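Questions and answers: the new sorting cells at Girkmont

Updated Mon 11 November

We use cookies to remember your settings and to see which pages get read. Accept all | Manage choices

These are the questions staff have sent in since the first sorting cell started running in July. If yours is missing, ask your shift lead to pass it on.

What do the cells do?

Each cell takes mixed returned parts from a tote, picks them one at a time and places them by kind. The arm and controls come from Rusari. The software that decides which part is which comes from Nernia. People still open the boxes, check for damage and pack the finished sets.

Is anyone losing a job over this?

No positions have been cut. There are 40 people on returns, the same number as before the cells came in. Four of them now work as cell operators on each shift, and the hand-sorting line is shorter. If that changes, returns staff will be told in person before anything is posted here.

What does an operator do all day?

Loads totes, clears parts the arm can't pick, and resets the count between sets. Operators also log stops. Most stops are short. The long ones are nearly always a tote with packing tape left in it.

When do I reset the cell?

The cell builds sets of three matching parts. It does not start the next set without an operator, so that someone can look at the three before they go to packing. Press reset once you have looked. If the parts don't match, take out the wrong one and log it first. The rule is the same on paper and on the screen, and it applies on every shift.

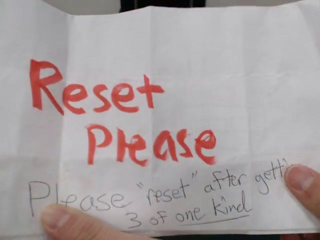
A reader on the night shift wrote in to say that the reset rule makes sense for the small parts but slows the work down on the big ones, where anyone can see from two steps away that all three match. The same reader asked whether the operator could approve several sets at once. We have put this to Nernia. For now the rule stays as it is – one look, one reset, for every set.

Is the cell faster than sorting by hand?

On a good day, yes. In its best week so far one cell placed 3,420 parts. The week after, it placed 2,952, mostly due to a worn cable that had to be replaced. Hand sorting is still quicker for bent or tangled parts, and those go straight to the line.

Are operators measured on the cell's output?

No. The count belongs to the cell. Stop logs are used to find faults and are not part of anyone's review.

Do I need training, and is it paid?

Yes to both. Training takes two shifts with a current operator, at your normal rate. After sign-off, operators get an extra 80 cents an hour while assigned to a cell.

Can I go back to the hand line if I don't like it?

Yes. Tell your shift lead. We ask for one week's notice so the rota can be changed.

What about the Quách building?

A cell is planned there, but the floor needs work first and there is no start date.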